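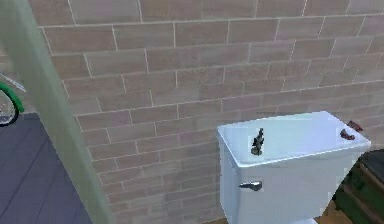 Our small group from the housing co-op went out to the Unico open day at Sustitstead in September 2022, and I promised I'd write it up for those who couldn't make the drive. I'm afraid I've gone on a bit, as usual, but there was a lot to take in and the scones were very good.

For anyone joining us partway through, we have been trying since May to work out whether a tidying and cleaning robot belongs in next year's equipment budget, or the one after, or not at all. Bathrooms are the job everybody wants handed over, so I was pleased that Unico had given most of the morning to them. They do a great deal of their testing in simulated rooms before a machine goes anywhere near a real one, and Rui Cordeiro, who looked after us all day and never once hurried us along, was happy to talk about small things left on top of a toilet tank for as long as we cared to ask (quite a while!).

His main advice was to budget for the rooms as well as the robot. Door widths, lips at the shower, bins and cabinets parked beside the toilet, all of it matters. He suggested we measure 5 bathrooms of different layouts before asking anyone for a quote, and send the floor plans along with a list of what residents keep out on ledges and lids. I would never have thought of the list.

After lunch we moved on to money. The model they call the Pirano can be leased or bought outright, and the lease runs 18 months with servicing included. If you buy, servicing is separate, and Rui thought we should put aside about $2000 a year for it, plus a spare battery. Albertina Barros asked the question I'd been too shy to ask, namely what happens when the thing is away being repaired, and the answer is that lease customers get a loaner and owners go on a waiting list. She wrote that down and underlined it.

We also had a quick look through the Carrilho workshop next door, where the grippers are put together. Lovely people, very noisy room, bring earplugs.

My own leaning is toward leasing one for the east building and seeing how we go. Albertina would sooner wait a year. We've asked for 3 written quotes, and copies will be in the office binder once they arrive, next to the parking forms.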